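Valerian or chamomile? My very unscientific bedtime showdown

I have been a rubbish sleeper since high school. I fall asleep fine, mostly, and then at 3 am I'm wide awake thinking about whether I replied to an email (I did, I always did). So when my cousin left half a box of valerian tablets in our spare room after Easter, I took it as a sign and decided to try the thing properly, up against the chamomile tea I've been drinking for years without ever asking if it did anything.

Quick disclaimer before anyone writes in: I'm a person with a kettle and a blog. If you take other medication, or you're pregnant, or you've got liver trouble, please go and talk to your pharmacist before you touch valerian. I did, at Dwivedi on the main street in Gonwood, and got a very thorough chat about not mixing it with wine or with the antihistamines I take in spring. Worth the ten minutes.

The smell

We have to start here. Valerian stinks. I'd read the jokes about old socks and thought people were being dramatic, and then I opened the jar and my whole bathroom cupboard smelled like a footy bag left in the boot. The tablets are better than the loose root, but you'll still know about it. I moved mine into a biscuit tin in the laundry and that helped a fair bit.

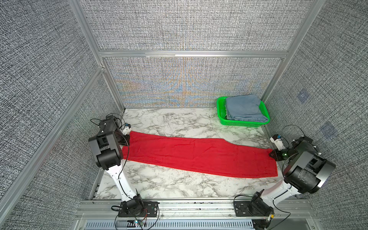

Chamomile smells like hay and apples and my nan's kitchen, so it wins this round without trying. I've been buying the Briltivis one, whole flowers in a cardboard tube, and it's a big step up from the dusty supermarket bags. You do need to steep it longer than you think. I used to give it two minutes and wonder why it tasted like warm water! Ten minutes with a saucer on top is much more like it.

How I did it

Two weeks of chamomile, a week of nothing, two weeks of valerian. One mug or one tablet, an hour before bed, same bedtime as far as I could manage (there was a birthday in there, and a Friday that got away from me). I tracked it all with Irkia, a free sleep app that gives you a score out of 100 each morning and a little moon that frowns at you if you've been on your phone. I don't fully trust it. It once told me I'd slept beautifully through a night I spent on the couch with a sick dog.

The valerian label says each tablet is equivalent to 3,000 mg of dried root, and that sounded enormous until the pharmacist explained they're concentrated extracts and the numbers aren't easy to compare between brands. So if you're standing in the aisle trying to work out which box is stronger, don't feel silly. Ask.

What happened

Chamomile first. I fell asleep at the usual speed and woke up at the usual time, but I was less cranky about it? I think having the mug in my hands got me off the laptop earlier, and that may well be the whole effect. The downside is that it's a big mug of liquid right before bed, so there was one extra trip down the hall most nights. I shifted it to straight after dinner in the second week and that sorted it.

Valerian did nothing for four nights and I was ready to write it off. Then I had a run of really solid sleep, including a 78 from the app, my best score ever. I was thrilled. Then came a couple of nights of the strangest dreams of my life (I was running a ferry, and the ferry was also a library), and I felt foggy until mid-morning, to the point that I left the car at home one day and walked to work. That wore off a bit but never completely.

I also went down a rabbit hole of customer reviews. One product had 1,505 of them, and you could find somebody swearing by it and somebody calling it useless on every single page. The studies I tried to read seemed just as split, though I only got through a few and they were heavy going. 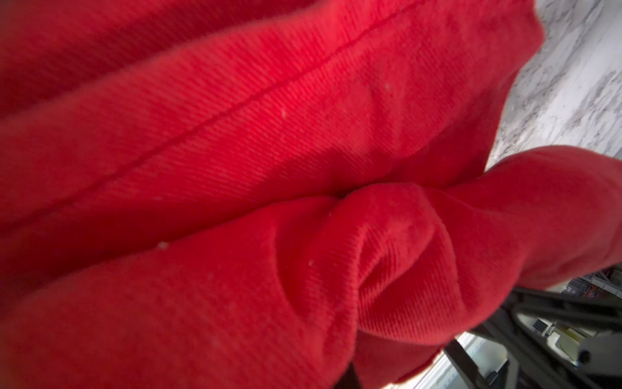

So which one am I keeping?

Chamomile, most nights, because I like it and it's cheap and I can have it on a weeknight without worrying about the next day. The valerian is still in its biscuit tin. I might take it before a long weekend, when it doesn't matter if I'm a zombie until ten.

The dark horse was moving my phone charger into the kitchen, which I did halfway through and which probably ruins my whole experiment. Sorry! Next up I want to try lemon balm, as there's a pot of it going wild by the back step. If you've got a recipe that doesn't taste like lawn, pop it in the comments.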